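Wemo is a robot arm. Not a finished one — me and Uwe Böttcher are building it in the shared workshop at Treruvik, on the long bench by the window. It has 7 motors, 38 screws so far and one very squeaky elbow.

The job we picked for Wemo: take a bag of snacks off a shelf. Easy for you! Hard for a robot. So first we look at how people do it.

One hand goes under the bag. The other holds it near the top. Purple bag of Aloo Sev, up it comes. 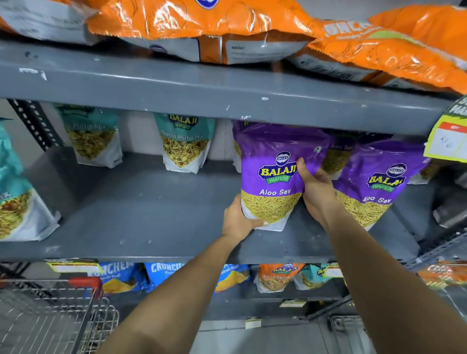
**Why is a bag harder to pick up than a box?**
A bag is squishy. A box stays the same shape when you squeeze it, but a bag bends and slides about, so the robot has to keep changing its grip.

Wemo's fingers are cut from an old bike tube. Rubber grips well. First try, too hard — crunch. Second try, too soft, bag on the floor. Uwe added a tiny sensor that feels the squeeze and tells the motor when to stop. Took us roughly 37 goes to get teh number right.

Next, the second hand. People use two without thinking. Wemo only has one, so we're making a little tray to go underneath, like a palm.
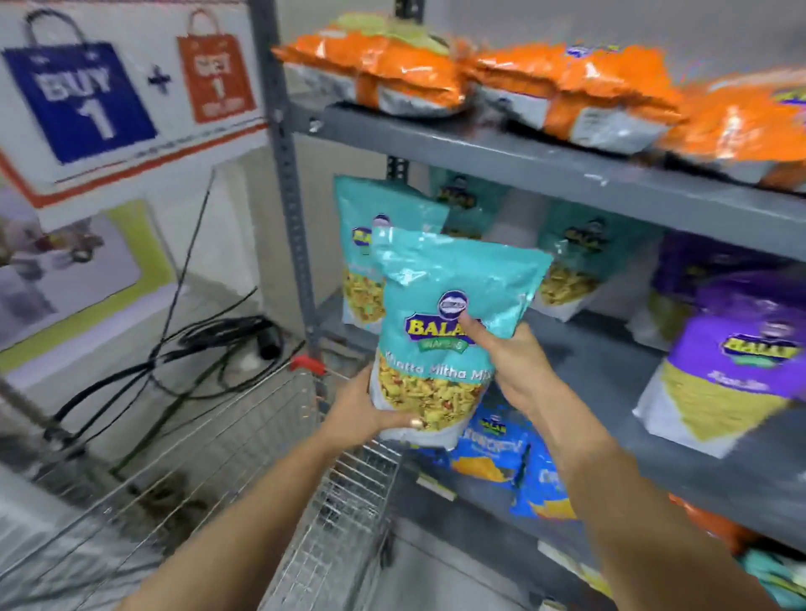 *Khatta Mitha Mix, with one hand underneath.*

Tray gets glued tonight. Elbow still squeeks. Oil tomorrow!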